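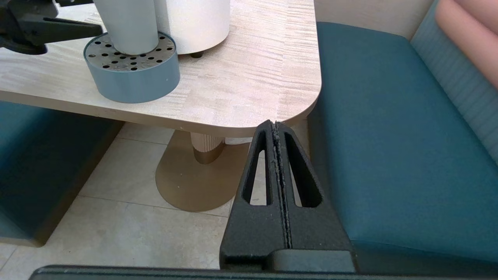 Against the matching set

July
By Sum-yee Yang

When we moved into our flat, the first thing I bought was a living room. I mean the whole thing: sofa, armchair, side table, lamp and two cushions, all from the Figueroa range, all on one delivery. It took a Saturday morning to unpack and by lunch it looked exactly like page 8 of the catalogue. I was pleased for a month or so. Then I began to feel that I was staying in someone's show home and ought to be careful with the cups.

I have come to think that the matching set is a bad way to furnish a home, and that shops push it because it is a good way to sell furniture. You pay for the pieces you want and you pay again for the ones that come with them. I never wanted the Figueroa side table. It was too low for the arm of the sofa and too narrow for a tray. I bought it to complete the set, and it spent three years holding up a phone charger.

The usual case for sets is that they save you from mistakes. Most people are nervous about colour and don't trust their own eye, so a designer chooses for them. I understand that. But the mistakes are how you learn what you like. My yellow Plosa lamp was a mistake in the bedroom, where it made everyone look ill. It is very good in the hall.

There is also the question of what happens when something breaks. In a matched room one missing piece leaves a hole. The range will have been dropped by then, or the oak will have become a slightly different oak. I spent weeks trying to replace a single Figueroa cushion cover and ended up with two new cushions in a green that matched nothing, and the sofa looked better for it.

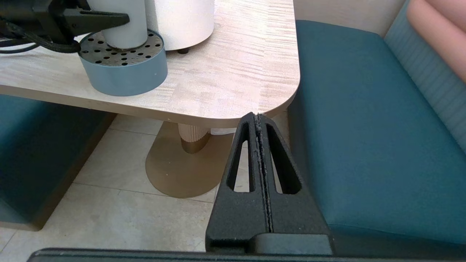
Tables are where I feel most strongly about this. A dining table sold with its chairs is nearly always a compromise, either a decent table with mean chairs or the other way round. Buy the table alone and think about legs first. A table on a pedestal lets you push chairs in wherever there is room for them, and they needn't be the same width or even the same height in the back. After that comes the top. I used to be snobbish about anything that wasn't solid timber, but a light wood-grain top goes with almost any chair you put beside it, and in a small kitchen that matters more to me than what is underneath.

My sister disagrees with all of this. She has the full Astum dining suite, sideboard included, and says a room with everything in one finish is restful. Her room is restful. It also cost around 1,000 pounds more than mine, and she won't let the children do homework in it.

I am not arguing for a jumble. A room needs something to hold it together, and I think one thing is enough - a floor, a wall colour, the same wood turning up in a couple of places. In our living room it is a dark blue Vomum rug. The chairs standing on it come from four different decades and get on perfectly well.

If you already own a set, you don't have to throw it out. Move one piece to another room and leave the gap for a few weeks. I did that with the side table. It is in the bathroom now with the towels on it, and the stool that took its place came from my aunt's garage and needs a coat of paint.

Contact | Copyright Sum-yee Yang | Back to top

Recent posts
Do you need a headboard?
Living with a north-facing kitchen
Curtains that reach the floor
What to keep in a narrow hall
Second-hand chairs and how to check the joints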